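The Casting Vote

Fiction | Reading time: 5 minutes

The Zumalside Chamber of Trade had 619 members on paper, and most of them paid. Myrto Giannakopoulos knew which ones did not. She had been vice-president for two years and acting president for six weeks, ever since old Psarras had his fall on the harbour steps and wrote from hospital to say he was finished with meetings.

Now there was an election, and she was expected to win it.

She drove down from Prorano in the late afternoon with the boot full of printed agendas. It had rained since morning and the road was brown with water where the fields ran off. At the roundabout below the cement works she stopped for petrol, and while she was paying her phone rang.

"Have you read it?" It was Psarras. His voice was thin but he sounded pleased with himself.

"Read what?"

"The Rirkurent lease. I put it in your pigeonhole before I fell. Page three."

"I've read page three."

"Then read it again," he said, and rang off.

She moved the car away from the pumps and sat with the lease on her knees. Rirkurent wanted the old customs shed on the quay. The chamber held the head lease and let the building out in small units, mostly to people who mended things: outboard motors, nets, chairs. Rirkurent would take the whole shed for cold storage at 1,105 a week, more than all the small tenants paid together. Page three said that the chamber would hand over the building empty. It gave no date. She had noticed that the first time and supposed the date would be filled in later.

There was a pencil mark beside the line, very faint. It was a question mark, in Psarras's hand.

She folded the pages and drove on.
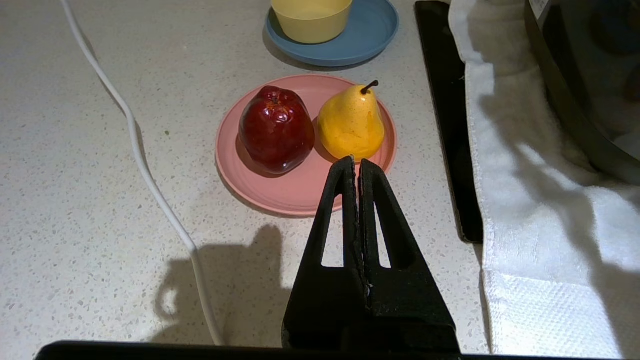

An apple and a pear on a pink plate.

The meeting was upstairs in the old grain exchange. Somebody had put the heating on too late and people kept their coats on. The man from Rirkurent sat by the window with his briefcase on his lap. He was younger than she had imagined, and he stood up when she came over.

"I hope we can get this signed tonight," he said. "Once you're confirmed."

"What date are you thinking of? For the building?"

"The end of the month."

"It's January. Those people have work in. Some of them have boats to get ready for spring."

"They're on weekly terms," he said. "I checked."

He was right, they were. She had drawn up the weekly terms herself, years ago, because the tenants had asked for them. None of them had wanted to be tied to a building with a roof like that one.

The election took very little time. There was one other candidate, a seed merchant who had put his name down out of politeness and who voted for her himself. She was asked to say a few words. She thanked Psarras, said that the subscriptions were due, and sat down in the president's chair, which was lower than it looked.

Then they came to the lease.

The argument went on for an hour. The hotel owners wanted the money. The roof of the exchange needed mending as well as the roof of the shed, and there was the loan on the new jetty. The woman who repaired nets had come to listen, and she was allowed to speak although she had never been on the board. She said she had been in unit 5 since her father gave it up, and she would like to know where she was meant to go. She said it quite calmly and nobody answered her.

They voted by hand. It was level. The secretary wrote the figures down, looked at them, and passed the paper along.

"It falls to you, madam president," he said.

Myrto had known it might. She had thought about it on the road, all the way along the flooded fields, and had decided to vote for the money. She still thought the money was needed. She took out the lease, turned to page three, and wrote a date in the gap. She wrote the last day of October.

"I'll vote for it with that in," she said. "And the chamber finds them somewhere else before then. I want that minuted."

The man from Rirkurent came to the table and read what she had written. "I can't agree to this," he said. "I'd have to ring the office."

"There's a telephone downstairs."

"They'll be at home by now."

"Then ring them at home."

He went out. They could hear him on the stairs, and then the street door. The secretary asked whether they should go on to the next item, which was the lamps along the quay, and she said they should.

He was gone for most of the lamps. When he came back his hair was wet and he did not sit down.

"September," he said.

Myrto looked across at the woman from unit 5, who was doing up her coat. The woman thought about it – she took her time – and then she nodded.

"September," Myrto said, and crossed out what she had written.

Filed under: Short Stories, Work and Money

More stories
The Second Bookkeeper
A Stall by the Ferry
Notice to Quit
What the Auctioneer Kept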